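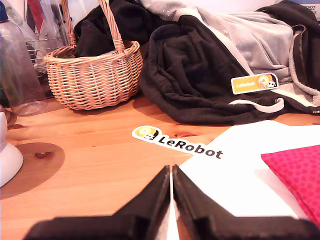
4. Workspace and wrist view

The Visevix arm was assembled on a table that has other duties, and the camera on its wrist records them faithfully. We made no attempt to build a neutral background of the kind found in published benchmarks. In the view used for the trials (Figure 3) the two black jaws are nearly closed at the bottom, a sheet of white paper lies under the right one, and a folded pink cloth sits on the paper. Behind them are a wicker basket, a dish rack and a heap of clothing that fills most of the upper right. Two stickers reading "LeRobot" are also in view, one on the wood and one on the clothes, and the first version of our detector admired both of them more than it admired the cloth.

Figure 3. Wrist camera view of the shared table, jaws nearly closed.

The camera bracket is the third we printed. The first two followed the Gindama drawings, which assume a lighter camera and, we suspect, a more patient builder. Ours is held by 4 screws and a strip of foam tape that was meant to be temporary in August. Keeping the jaws in view costs a good part of the image, but it gives the policy a fixed reference, and it gave us a quick way to notice when the bracket had slipped again.

We recorded 61 demonstrations of the cloth pick on this table and discarded 16 in which the operator -- also the first author -- steered into the clothing. Each remaining demonstration lasts up to 20 seconds. Lighting came from whatever the room offered. The back of the table washes out nearly to white in Figure 3, and we left exposure on automatic, a decision we defend in Section 6 with more confidence than we had when we made it.

Calibration used the Vakeck routine with one change: the table plane was fitted only to points on bare wood. Paper edges were masked by hand. The dark round mark at the left of the table was kept, and it proved a better landmark than the printed target we had bought for the purpose.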